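Serkilby Opens Its Doors to a Free Handwriting and Letter Library This May

2023-01-04
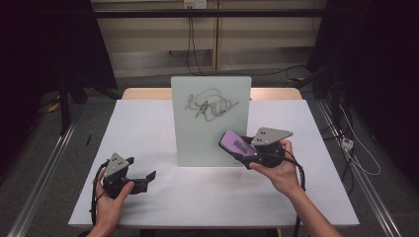

What is a letter library?

It's a place where people can read, borrow and write letters, in the same way a town library lets them read and borrow books. Visitors to the Serkilby Letter Library will be able to sit down with copies of old family letters, take home a themed folder for two weeks, or pull up a chair and write to somebody they've been meaning to write to for years.

SERKILBY — The Abubakari Trust is delighted to announce that the Serkilby Letter Library will open in May on the ground floor of the old Skilto button works on Canal Street. Entry will be free, and so will paper, envelopes and the loan of a pen. The opening collection holds 2,000 letters given or lent by families from across the county, the oldest of them from the years when the button works was still hiring apprentices.

The idea started small. Akosua Kyei, the library's founder, was clearing her aunt's apartment when she found a shoebox of letters tied up with kitchen string. They had come from cousins, a former landlady, a choir friend who moved west and a man who repaired radios and wrote wonderfully rude things about his customers. She read all of them in one weekend, sitting on the floor.

"I knew my aunt my whole life and I met her again in that box," said Kyei. "She was funnier on paper! I started asking people at work if they had a box like that, and nearly everyone did, and nearly everyone was worried about what would happen to it. I wanted there to be an address you could bring it to."

Families who bring in letters can choose whether to give the originals or keep them at home and leave copies. Names and private details can be covered on request, and a family can take a letter back out of the collection at any time. Copies only will be handled by the public. The originals will be stored flat in boxes in the upstairs record room, which has been fitted with new shelves and shades.

The reading room is arranged by what the letters are about, so you won't find rows of surnames. There are shelves for weather, for apologies, for recipes (a very full shelf), for new babies, for moving away and for money owed. One folder holds nothing but letters about a single goat. Adom Asante, who has spent the past year sorting the collection, says the goat folder is already the one that helpers ask for on their lunch break.

"You get very attached," said Asante. "There's a woman who wrote to her sister every week and always ended by telling her what was on the stove. I've cooked several of those suppers now. The cabbage one is excellent. Her handwriting goes downhill whenever she's cross, so you can tell what kind of letter it is before you've read a word of it."

Handwriting itself will have a big part in the library's first season. Many younger visitors to last year's trial afternoons said they could not read their own grandparents' cursive, and quite a few of the older ones admitted they couldn't read their own anymore. Starting in the second week, the library will run relaxed evening classes in reading old handwriting, with practice sheets drawn from the collection. Each class has room for 15 people. There is no test, and left-handed writers will find slanted desks and quick-drying ink set aside for them at the window end of the room.

Children's sessions will run on school-break mornings. These are for ages six and up, and they begin with scribbling — big loops, zigzags, waves, whatever the hand wants to do — before anybody is asked to make a letter. Kyei learned this warm-up from her first-grade teacher and swears by it for grown-ups too. Children will then write a postcard to someone they choose, and the library will stamp and mail it that afternoon.

The building has needed a good deal of love. Local design firm Ruvivico drew up the plans, keeping the tall windows and the old sorting counters, where visitors will now find the writing paper. The counters still have their shallow drawers, labeled in brass with button sizes, and the team decided to leave the labels on. Envelopes are in "Small Coat." The front step has been replaced by a ramp, the restroom has been widened, and there is a quiet corner with soft lighting and large-print copies for anyone who finds pen and ink hard on the eyes.

The work was paid for by the Trust, by a street fair last fall and by people in Serkilby who sponsored a chair. A few chairs are still waiting for a sponsor. Each one carries a line chosen by the person who paid for it, taken from a letter in the collection or from one of their own. "Write soon, the dog misses you" went first.

Between now and opening day the library is asking for more letters. It would especially like to hear from people with letters in languages other than English, letters from workplaces (the button works above all), and letters that were written and never sent. Short notes are welcome. So are grocery lists with something scribbled on the back, telegrams, and birthday cards where the message runs on past the printed verse and up the side. Please don't laminate anything or remove old tape before bringing it in; the team would much prefer to see it as it is.

Anyone who would like help going through a box can book a sorting session with Asante at the Canal Street building. Sessions last 2 hours and include tea, served at a separate table well away from the paper. People who can't travel can ask for a home visit within the county.

The library is also looking for pen pals. Its Write Back program will match people who would like to get more mail, starting with residents of Serkilby's retirement homes and students at the community college. Pairs will write once a month for the first half year, through the library's own mailbox, and can then swap addresses if they both want to.

"I hope people come in to read for ten minutes and go home with ink on their fingers," said Kyei. "And I hope the mail carrier forgives us."

Opening hours and the full list of May classes will be posted in the Canal Street window and on the Trust's website next month. Class sign-up opens at the same time, and places will be given in the order that requests arrive. Requests may be made by phone, in person or, naturally, by letter.

For press visits, interviews or copies of letters cleared for print, please contact Akosua Kyei at the Abubakari Trust, Canal Street, Serkilby.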